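Preguntas frecuentes: módulo de agarre de Onari
Lectura: 2 minutos

¿Qué hace el planificador cuando cambia la pinza?
Carga otro perfil de efector. El perfil define la geometría de colisión, los límites de apertura y la lista de agarres admitidos. El resto de la cadena (percepción, selección de objetivo, trayectoria) no se modifica.

¿Por qué los objetos en bolsa transparente dan poses inestables?
El plástico translúcido deja huecos en la nube de puntos y el ajuste salta entre el envoltorio y el contenido.

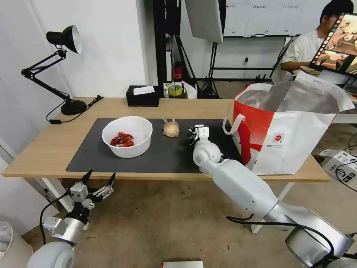
Desde la versión 47 el estimador segmenta primero en color y solo después consulta la profundidad. Si la máscara tiene menos de 942 píxeles, el objeto se marca como no agarrable y se pide otra vista.

¿Se puede usar el mismo mapa de agarres con pinza paralela y con mano de varios dedos?
No. La pinza usa pares antipodales; la mano, posturas previas indexadas por forma. Los identificadores de objeto sí son comunes.
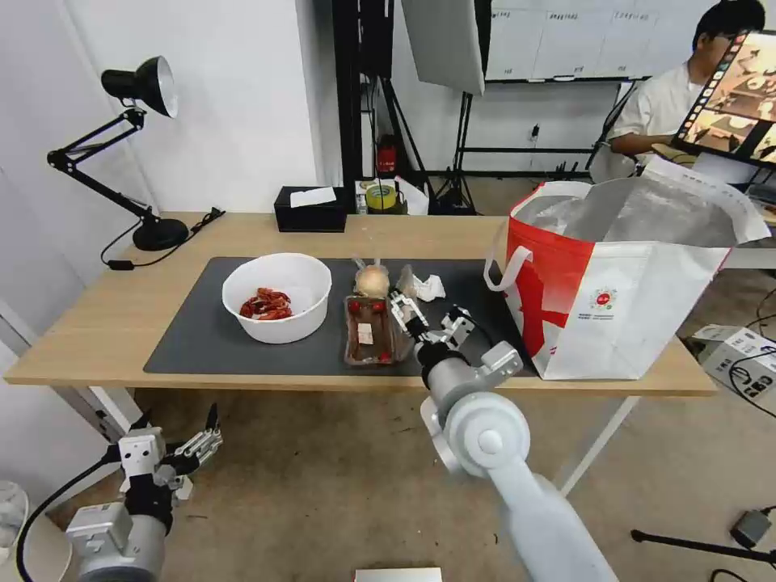
Mano derecha de varios dedos orientada hacia el recipiente de plástico transparente.

¿Cuánto tarda una replanificación?
El tiempo máximo es de 302 ms. Si se agota, el controlador mantiene la última consigna válida y escribe el código 2792 en el registro.

¿Las bolsas abiertas cuentan como obstáculo?
Sí, como volumen rígido con margen configurable. El modelo deformable de Gertraud Frei sigue en pruebas y está desactivado por defecto.

¿Dónde se notifican los errores?
En el gestor de incidencias de Waltgate, adjuntando el registro y el perfil de efector. Responsable: Severin Grabner.

Artículos relacionados
Calibración mano-ojo en Onari
Formato de los perfiles de efector
Migrar desde Brarnley
Notas de la versión de enero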